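5. Demonstration at the Trestonton Open Day

5.1 Setting and purpose

The results in Section 4 were obtained with trained operators who had used the hand-held gripper for several weeks. To find out how the device behaves in the hands of people with no such training, we ran it as a public station at the January open day of the Trestonton site. The station was planned and supervised by Mingxuan Xu. It was open from mid-morning until late afternoon, with a break at noon during which the gripper was inspected and the storage medium changed.

Two stations were set up side by side. At the first, visitors used the Cemisby hand-held gripper to carry out a short tabletop task. At the second, the Duman arm replayed a policy trained before the event on laboratory data only. Visitor data were not used to update this policy on the day, and the two stations shared no equipment apart from the display. Only the first station is treated in this section; the arm is covered in Section 6.

5.2 Task and materials

The task was to pick up a phone case lying flat on a white tabletop and put it into a clear plastic container. A phone case was chosen for three reasons. It is familiar to nearly all visitors, it is light enough that a drop does no damage, and its thin rim and open camera surround offer several different places to grasp. In pilot sessions at Fadthorpe, trained operators had almost always taken the case by the long edge. We expected visitors to show more variety, and this variety was the main quantity of interest.

The tabletop was left plain. Printed markers had been used in the pilot sessions for resetting the object pose, but visitors tended to read them as targets and tried to place the case on them. For the open day the case was instead put back by hand, at an angle chosen by the attendant. Angles were varied between attempts but not measured.

The gripper was the second revision described in Section 3.1. The fingertips are flat-faced blocks held by screws and can be changed without taking the linkage apart. The linkage arms turn on brass bushings, which replaced the printed bores of the first revision after these had worn oval. The camera looks along the fingers, so that the fingertips stay in view through the whole opening range.

5.3 Procedure

Each visitor was given a 10-minute slot. The attendant explained the trigger, showed one pick and place, and handed over the gripper. Visitors were asked to start and end every attempt with the fingertips fully closed and pointing away from the body. The closed posture served as the segmentation cue: the finger width signal was thresholded, and a closed interval longer than the hold time set in Section 3.4 was taken as the boundary between two attempts. No button press or spoken command was needed.

No instruction was given on where to grasp, how fast to move, or which hand to use. Visitors who asked were told that any approach was acceptable. If the case left the table, the attempt was marked as void and the case was returned to its place. Children took part if an adult was present, using the same gripper and the same trigger spring.

A total of 96 attempts were kept after void attempts and attempts with incomplete recordings had been removed. They are referred to below as the visitor set.

5.4 Observations

The closed posture was easy to explain and was mostly respected at the start of an attempt. It was less reliable at the end. After releasing the case, many visitors left the fingers open and turned to the attendant or to the display, and the boundary was then placed too late. These boundaries were corrected by hand. A more robust cue would combine finger width with the speed of the gripper body, which drops sharply when the visitor looks away.

A second source of error was the closed posture itself. Several visitors closed the fingers during the approach, apparently to judge the distance to the table, and opened them again just before the grasp. Where the pause was long enough, the segmentation treated it as a boundary and split a single attempt in two. The image stream alone does not settle such cases. With the fingers closed and nothing held, a frame from the approach can look much like one from a rest position, and the neighboring frames are needed to tell them apart. Figure 5 gives two views with closed fingertips.

Grasp location varied more than in the pilot sessions. Grasps on the rim remained common, but visitors also hooked one fingertip through an opening in the camera surround, a strategy that none of our operators had used. 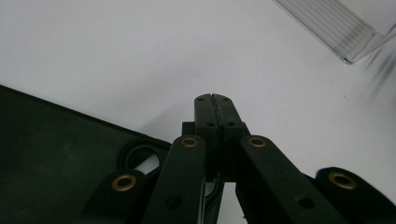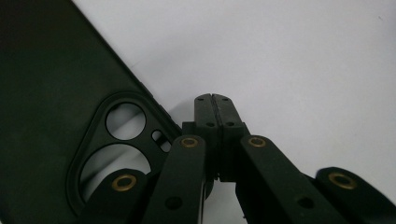 Figure 5. Closed fingertips over the white tabletop, seen from the gripper camera. First view: a corner of the clear container is visible at upper right. Second view: the phone case lies at left, with its camera surround beside the gripper.

5.5 Limitations

The visitor set was collected in one room, with one object and one container, and the lighting was even throughout. It says little about how untrained users would handle clutter or heavier items. Slots were filled in order of arrival and no background information was recorded, so differences between age groups or between left-handed and right-handed users cannot be examined. The attendant's own demonstration may also have shaped the first attempt of each visitor. The demonstrated grasp was always on the long edge, and a future session should either vary it or leave it out.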